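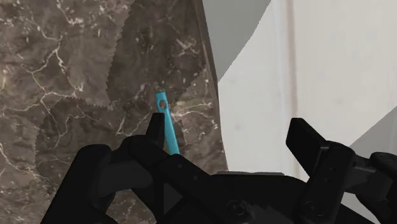 Brown marble counter with white veins.

January 1, 2026

I finished season 14 of Malline Kitchen last night, the finale plus the reunion, and then I stayed up too late reading what other people thought of it. Most of them were mad about the winner. I don't care much about the winner. What I want to write about is the judging, and how the show has changed the way it does it, because I've watched this thing since the second season and the version on now is a different show with the same music.

If you don't watch it, here is the short version. Home cooks compete, nine to a season. Each episode has a short cook in the morning and a long one in the afternoon. Somebody goes home at the end. It runs on Brosent, and before that it was on regular cable, where it had a lot more commercials and in my opinion a better pace.

Spoilers for the whole season from here on.

The mystery of the score cards

In the early seasons the judges used score cards. They wrote a number, they held up the number, and at the end of the episode the lowest total went home. It was a little clunky. Sometimes the person who went home was a person everybody liked, and you could see the host didn't want to read it out. There was a baker in season five, my favorite that year, who lost by a single point over a custard that didn't set. I was upset for days. But I never thought it was rigged, because the numbers were right there.

The cards disappeared in season nine. There was no announcement. The premiere opened, the judges sat down, and they talked instead of scoring. Now at the end of each episode they go into a side room, we get a minute of them shaking their heads and saying things like "this is a tough one," and then they come out with a name.

You can guess what happened after that. The loud contestants started lasting longer. I went back and rewatched some of the older seasons over the summer to make sure I wasn't remembering it wrong, and I wasn't. In the card years the villain usually went home before the middle of the season. The villain is a person who talks back to the judges and touches other people's oven dials, and that kind of person is often not a great cook. Once the cards were gone, the villains started making the final three.

This season's villain served raw chicken in the fourth episode. You could see on the judge's face that it was raw. He pushed the plate away. Then they went into the side room and came out and sent home the woman whose rice was a bit dry. I have made dry rice. Nobody got sick.

I know it's television. People always tell me that in the comments, so I'll save you the typing. I know producers are in the ear of everyone on that set. I just think there is a difference between editing a contest to make it exciting and not having a contest. If you tell me there's a prize at the end and that the best cook gets it, I am going to watch the food.

The tell

Once you've watched enough of these you start to see who is going home by the first commercial break. Most fans know this one already. If a contestant who has barely spoken for three episodes suddenly gets a phone call with their family, they're done. If they show you the contestant's house, they're done. If they say "I really feel like I've found my stride," start packing for them.

This season added a new one that I haven't seen discussed much. Pay attention to the music when the ingredients are handed out. There's a soft piano part that plays under one contestant in nearly every episode, and it's under the one who leaves. I noticed it in the second episode and then called most of the remaining eliminations out loud from the couch. My husband asked me to stop doing that. He had a fair point, so for the last few I wrote the name down on an envelope and turned it over at the end.

I only missed one, and it was the double elimination, where they didn't use the piano at all.

The trip to Corken

The away episode used to be my favorite one every year. They take everyone out of the studio and make them cook in a field or on a boat, and things go wrong in ways nobody has planned for. The wind puts out the burners. A truck is late. It's the one hour of the season where the contestants look like they've forgotten about the cameras.

This year they went to Corken in June to cook lunch for a town fair, and the whole thing was set up inside a tent with the same stoves, the same lights and the same clock they have in the studio. It could have been the studio. The one good part was the stop at Ziółkowski, a family bakery on the main street there, where the contestants had to learn to shape a braided loaf in 15 minutes and then do it alone. The women behind the counter at the bakery were not impressed by any of them, and they weren't acting. One of them picked up a finished loaf, looked at the bottom of it and set it down again without a word. It was the best judging of the season.

I would watch a whole show of that. Put the contestants in a real bakery for a week and let the people who work there decide.

We drove through Corken once, years ago, on the way to my sister-in-law's place, and I don't remember a bakery. I'd like to go back and look for it. I have read that there's a line out the door now, so maybe I'll give it a year.
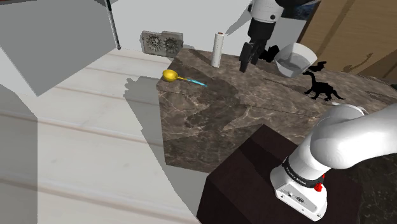 The finale

The final three were the villain, the retired school bus driver and the young guy who put pickles in everything. I was for the bus driver. She wasn't flashy, but she never served anything bad, and under the old rules I think she would have walked away with it.

The final cook was four courses in one afternoon. The bus driver did a clear soup, a trout, a pork dish with plums and a plain almond cake. Every judge finished the cake. They went back for more of it while they were talking, which I have never seen them do. The pickle guy's soup was too salty, but his main was apparently very good. The villain ran out of time and left a whole sauce off the plate, and she spent her interview explaining that the sauce wasn't needed.

She won. You probably know that by now.

The judges said she had "the biggest journey." I've heard that word on this show so many times that I've stopped hearing it. A journey is what they talk about when they can't talk about the plate. The bus driver had no journey because she was good in the first episode and good in the last one. If that counts against you, then the smart thing to do as a contestant is to be bad on purpose for a few weeks, and I expect we'll see somebody try it.

The reunion was worse. They gave the raw chicken a jokey little segment with sound effects. The dry rice woman was in the second row and they asked her one question, and it was about her haircut. The bus driver said she'd had a nice time and had gone back to cooking for her church. I believed her. I would guess she is the only one of the three who didn't come home with an agent.

What I'd change

I don't like people who only complain, so here is what I would do if it were up to me.

Bring back the cards. They can keep the side room and the head shaking if they want, but put the numbers up at the end. If a judge gives raw chicken a seven, let him hold up the seven.

Cut the family phone calls, or give everybody one in the same episode, so they stop working as a farewell card.

Make the away episode an actual away episode. No tent.

Drop the secret ingredient auction. I haven't mentioned it up to now because I fast-forward through it. The contestants get 2000 pretend dollars and bid on a box without knowing what's inside, and it eats up a big part of the hour. Every season the same thing happens – someone blows all of it on the first box and it's beets.

Let us hear more about the cooking itself. The early episodes would stay on a person's hands for a while and let them explain what they were doing. I learned to make a decent pie crust from season three. I can't think of a single thing I learned from this one, except the loaf, and that came from the bakery.

Will I watch the next season

Yes, most likely. I said I was done after season 11 too, and I was back on the couch for the premiere with a blanket and a plate of nachos. It's a habit at this point, and my husband likes it more than he lets on. The applications for the next one are already open on the Brosent site. I read through the form out of curiosity. There are two questions about cooking, and the rest of it asks you to describe conflicts you've had with coworkers, neighbors and relatives.

I tried the braided loaf, by the way. It came out flat on one side, but we ate it. If anyone has a recipe close to the one they used in the episode, please leave it in the comments, and tell me how long you let it rise before the second shaping.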